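4.2 Chairs, tables and the middle of the floor

I should say first that I never meant to write so much about chairs. The plan Eliseo Chávez and I agreed in June was to look at how people share one big room, and I had imagined pages on noise and who sits with whom. Then I read back through my notes from the 20 visits and nearly every page had a chair on it somewhere (usually with an arrow showing which way it had gone). So chairs get the longest part of this section, and noise has been moved to 4.4.

The room at Bustden has no fixed desks in the middle. People pull over whatever is nearest, use it, and leave it where they stood up. I found this untidy for the first few visits and then got rather fond of it! Figure 3 gives a fair idea of the mix. There are black office chairs, a tall one with a mesh back, and paler ones that look more at home in a café, and they stand in several parts of the room. The round table with the splayed legs has a light grey chair beside it, and that pairing turns up in my notes far more than any other.
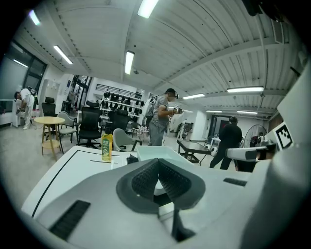
Figure 3. Mixed seating on the open floor, with the round light-wood table on the left and the display shelf along the back wall.

I had expected the office chairs to travel furthest, and mostly they did. What surprised me was how they travelled. People rarely wheeled one right across the room in one go. It would be borrowed for a chat, left a little way off, borrowed again by someone closer, and so on until it was next to a wall with nothing to do. Eliseo calls these "parked" chairs in his coding and I have kept his word for it. A parked chair could stay put for days, and then it would collect things: a coat, a bag, once a very large box of envelopes.

The round table behaved quite differently. It was shifted on only two of my visits and both times somebody put it back (I asked who, and got a shrug). It has a lower shelf, and I now think low shelves matter more than we allowed for in the first round of coding. Once people start keeping their bits and pieces underneath, a table becomes a place, and moving it feels a bit like moving somebody's cupboard. The dark low table further back, with mesh underneath, may work in the same way, but I have too few notes on it to say much.

Open floor was the other thing I had underrated. In our first coding sheet we had a box for every kind of furniture and nothing at all for the gaps between, so on a busy day a good part of what I was watching had nowhere to go on the page. People stand a lot in this room. They stand to talk, to hold something up for a colleague, to try things out, and they need a fair bit of space round them when they do. Figure 4 is a standing moment, with a large white sheet or board being held up at chest height and a thin black cable running over the pale floor. 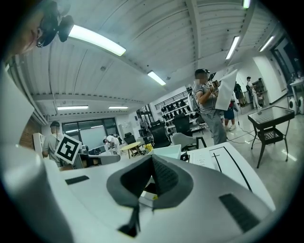

Figure 4. Standing work under the ceiling lights, with part of the brick wall on the left.

Cables deserve a line of their own. In my notes people stepped over them without looking down, but they would not push a chair across one, and on 9 visits I wrote down a detour of some kind. We have added "cable" to the sheet as a border, next to "wall" and "table edge". Eliseo would also like to add the ceiling lights, as he thinks people gather beneath the tubes. I am not convinced yet. My sketches don't record the lights carefully enough to test it, so we leave the question open and come back to it in 5.1 with the evening visits.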